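Sorting mixed hex nuts into a small drawer cabinet - by thread or by spanner size?

Asked by Mared Powell, 2 Mar 2019
Filed under: Workshop storage, Fasteners

I have taken over the bench stores at Levgate and the small hardware is in a poor state. Metric and imperial nuts have been tipped in together over several years, plain and plated, and the drawer labels no longer match the contents. I have a drawer cabinet with a yellow frame and clear drawers, and a white bench top to sort on.

My first plan was to sort by width across flats, as that can be checked with a spanner. I then found two nuts that take the same spanner but will not go on the same bolt. Is there an accepted order for doing this, and is it worth separating the fine threads when there are so few of them?

3 answers

Siwan Prothero
Sort by thread. Width across flats is a second check only, as the same thread can be supplied with different hexagon sizes depending on which standard the nut was made to.

The order I use is as follows. Take out one drawer, tip a small amount on to a pale surface, and lay the nuts flat so the bore faces up. Group by eye on bore size first. Then try each nut on a known bolt, by hand, for at least three full turns. One turn proves very little, as a near match in pitch will start and then bind. Anything that binds goes in a reject tin and gets a thread gauge later.

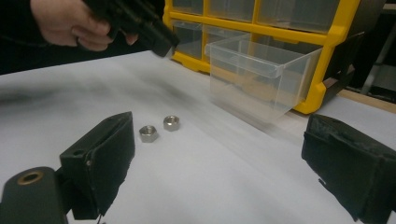 Two hex nuts laid flat on the bench, with one drawer out of the cabinet.

Keep to one drawer out at a time. If several are out they get put back in the wrong slots, and if your labels are on the frame and not on the drawer you are back where you began. Label the drawer front itself with thread and pitch, e.g. M6 x 1.0. Leave the finish off the label unless you stock more than one.

On fine threads: yes, separate them, even if there are only a few. A fine nut in a coarse drawer costs more time than an extra compartment does. Use a small bag inside the drawer if you are short of space.

Beca Vaughan
just weigh them. We had 2,000 or so in a bucket at Usow and did it on kitchen scales, took an afternoon. Fill each drawer to 200 g and stop or the fronts bow out

Siwan Prothero (comment)
Weighing gives a quantity once they are sorted. It will not separate two pitches of the same size.

Keabetswe Mnguni
Agree with the first answer. Two additions. A bolt of each size, cut short and glued to a strip of board, is quicker than hunting for a test bolt each time. Also pick out the nylon insert nuts before you start - they will not run down by hand and you will reject good stock. I redid our cabinet last November and lost most of a box of M5 that way.

Mared Powell (comment)
Thanks. Will go by thread and make up the strip. Does anyone know whether the Lewis dividers fit the shallow drawers, or only the deep ones?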